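Erovbridge serial — reader questions, again

Same ones keep coming in so I'm putting the answers in one place. Spoilers up to part 9. If you haven't read part 9, stop at the line that says stop.

Where do I start?

Part 1. Not the prologue, the prologue is a mess and I wrote it last. Go back to it after the flood chapter if you want.

Is Erovbridge a real place?

No. Bits of it are. The grain elevators at Kornport come from a town I lived in for 2 years, the smell especially. The bridge itself is made up, nobody would build one like that over salt water.

How long are the parts?

Depends. Shortest is 1000 words, the one with only radio messages. Longest I never counted.

What year is it set in?

The log entries say 3564 and people write to tell me the tech is too old for that. It isn't our calendar. The Kornport count starts from the first harvest, see part 3, the scene in the tax office. I should of made that clearer.

How do you say "Erovbridge"?

EH-rov. Shahab Mousavi reads it as "error-bridge" in the audio version and I like his better, so either.

Why do the barges run at night?

Day heat. The hulls swell and the locks jam. There was a whole page on this in the first draft, Roswitha Auer cut it and she was right to. Short version: old ceramic hulls, bad seams, cheap owners.

Who are the Stöckli?

A family, then a company, then more or less the weather. By part 5 they own the pumps. There's no secret Stöckli council, please stop asking, I'd have to write it.

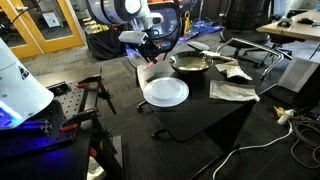
And Piretti is not a Stöckli. Piretti worked for them one winter, hauling salt, and left with the keys. That's all the connection there is. I know the chapter title suggests otherwise. Bad title.

Is the ferryman dead?

Stop here if you haven't read part 9.

Yes. He went in under the third lock and he's not coming back. The voice on the radio in the last scene is a recording, he made it in part 4 when he was testing the set and swearing at it. Same swearing, go check.

So who sent the recording?

Part 10.

When is part 10?

October. Was going to be earlier. Then I threw out the middle because the sister knew too much too soon, and now there's a hole where the market used to be. Working on it most nights after the dishes.

Why did the cat change color between parts 2 and 6?

Mistake. Gray cat. Fixed in the web version, the printed one is stuck with it. Normunds Paju caught it, plus the thing with the two moons, plus eleven spelling errors I won't list.

Will there be a map?

There is one, on my wall, in pencil, and the east side doesn't fit together. Rupert Auer offered to redraw it properly. He wants me to decide which way the river runs first.

Can I write my own stories set there?

Sure. Don't sell them, put my name someplace on the page, and leave the lock keeper's daughter alone till I'm done with her. Anything before the flood is wide open. I'd read a story about the salt haulers tommorrow if somebody sent one.

Can I translate it?

Ask first. Thaddäus Kälin is already doing the German and he's up to part 4. He asked me what a "slackwater man" is and I had to make up a answer, so now there's a definition: somebody paid to wait. It'll be in the glossary.

There's a glossary?

There will be. Four words so far.

Does it have a happy ending?

I know the last line. I don't know who says it.

My comment didn't show up.

Comments get held if there's a link in them. I check the queue around breakfast, or I forget and check it way later. Spoilers for part 9 go in the part 9 thread only — anything else I delete, even the nice ones.

How do I get new parts by email?

Box at the bottom of the home page. If the confirm message never comes look in junk. If it isn't there either, write to me and I'll add you by hand.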